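Imprimir | Enviar por correo

Jornada de puertas abiertas en Kanau: lo que falló el jueves

Llegué a Kanau a las diez con mi cuaderno y muchas ganas, que llevaba desde mayo dándole la lata a Ama Mahama para que me dejara ver cómo recogen datos con las pinzas de mano. ¡Y me tocó el día de la avería! La noche anterior, una pinza se había quedado cerrada a media tarea y no soltaba. Costel Shehu, que la llevaba en la mano, tuvo que cortar la corriente para abrirla. Los dedos, bien, pero el susto se lo llevó.

Lo que pasó (me lo contó él con un café delante) es que el sensor de apertura se quedó congelado en el último valor, 14 milímetros, y el programa siguió apretando tan tranquilo. El aviso debía saltar a los 2 segundos y no saltó.
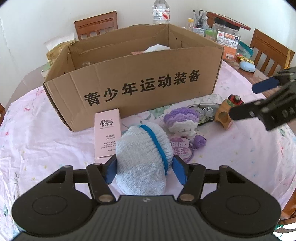
Un guante de punto entre las almohadillas azules, junto a la caja de cartón abierta.

Me encantó la mesa, con su mantel de flores y sus cosas de casa: nada que ver con el laboratorio blanco que me imaginaba. Según Costel los guantes son traicioneros, porque ceden y la pinza no encuentra un tope claro. Con un objeto duro el fallo se nota enseguida.

De momento han retirado cuatro pinzas del mismo lote y Kwadwo Yakubu está repasando 4.000 registros a ver si el valor congelado aparece en más sitios. Yo pregunté por un botón de parada para el pulgar y hubo miradas entre ellos... Lo tienen pedido a Brudow, sin fecha.

Me volví en el tren de las cinco. Ama me ha prometido avisarme cuando prueben el arreglo.

Última actualización: jueves, 21:40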